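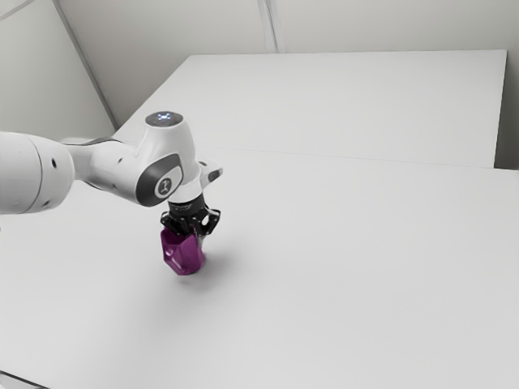
What is a trestle table? It is a table whose top rests on two or more separate supports, called trestles, and can usually be lifted off them.

The trestle table is one of the oldest forms of table in Europe. In the large houses of the Middle Ages the hall was used for eating, for work and for sleeping, so the furniture had to move. Boards were laid over trestles before the meal and put against the wall after it. The word "board" still means food in the phrase "room and board".

Construction

The simplest trestle has two pairs of legs that open like the letter A. Another type has one upright post on a wide foot – this one is often joined to its pair by a long beam, the stretcher. The stretcher is held by wedges, and when the wedges are knocked out the whole table comes apart without tools.

Later use

From the sixteenth century, tables with fixed legs became more common in rich homes. Trestles stayed in kitchens, workshops and markets. The workshop Žukauskas, in the town of Rirnavano, made them for schools and parish halls, and its order book lists 68 tables for a single customer. Kadri Org, who studied the book, believes that most of them were made of pine, because oak tops were too heavy for two people to carry.

Today trestles are also sold without a top, and the buyer adds a door or a sheet of plywood. They are popular as desks and for wallpapering.

See also: Refectory table, Sawhorse, Gateleg table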